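About Dornatlow

Dornatlow is a family-owned supplier of kitchenware to rental homes, student residences and small guesthouses. The company was founded by Parviz Mousavi, who continues to serve as chairman, and now employs 40 people in two warehouses and a central office.

Customers may order single pieces or complete kitchen sets. Our current catalog lists 3,243 items, and replacement parts are held for most of them.
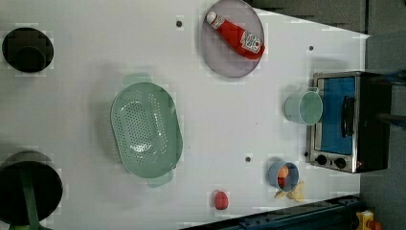 Pots, a colander and a small toaster oven on a white tabletop.

Fouzia Chaudhry was appointed managing director in June and is responsible for purchasing, delivery and customer accounts. Under her direction the company has extended its delivery area to 16 counties – including several served by a weekly route only.

Trade accounts are open to registered property managers and housing offices. Applications are reviewed by the accounts department within five working days.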